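Temska Small Wood Cabinet, Dark Brown, White Bar Handle
Ziltov Household Storage

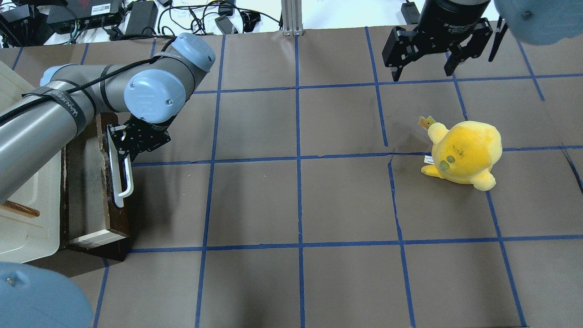 Product overview

The Temska is a tabletop cabinet for small household goods. The body is dark brown wood with a pale wooden trim strip along the base edge of the front. A white plastic bar handle is mounted vertically on the front face. The unit ships assembled.

Surface condition

The cabinet shown is a used piece with a worn, scuffed front. Units sold as Grade B have comparable wear. Grade A units are refinished before sale and carry the same handle and trim. Grade is printed on the carton label and cannot be changed after dispatch.

Handle

Fastened from inside the front panel with 2 machine screws. Tighten by hand with a Phillips screwdriver. Do not use a power driver; the plastic will crack at the screw seats. Replacement handles are stocked in white only.

The handle is rated for up to 2,000 pull cycles under normal household use. Stop using it if the bar flexes at either end.

Placement

Use on a flat, level surface. Leave clearance in front of the handle for the full pull. Trays and boxes may stand directly alongside. Do not stack units. Felt pads are recommended on painted or lacquered tabletops.

Care

Wipe with a slightly damp cloth, following the grain. Dry at once. No solvents, no abrasive pads. Wax may be applied to the wood but should be kept off the handle.

Ordering

Sold singly or by the carton of 6. Carton orders leave the Pillville warehouse within 2 working days. Single units ship with the next scheduled load. The Bạch tray series is listed separately and is not included.

No December dispatch on Grade A.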